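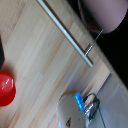 Do both grippers need the full check when only one is being swapped?
Both get it, as the arm's cables are moved each time.

Gripper change checklist, Brodavo arm, Sumach controller
Date: 06/05/2019

1. Emergency stop pressed and reset. OK
2. Housing screws tight. OK, one turned a little
3. Cable loop clear of the wrist joint at full turn. OK. Loop length 380 mm
4. Blue fingertips level and free of cuts. Slight wear, watch
5. Basket, bowl and box set out before the arm is powered. OK 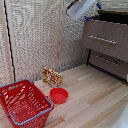
Bastos asked whether item 4 should be a fail, given that the old fingertips slipped on the drawer handle after 907 cycles. Left as a watch item; recheck in 3 days.

6. Open and close 2 times at low speed. OK
7. Wrist camera cable pushed home. OK
8. Same drawer test for both grippers. Not done, second gripper still at Zikadville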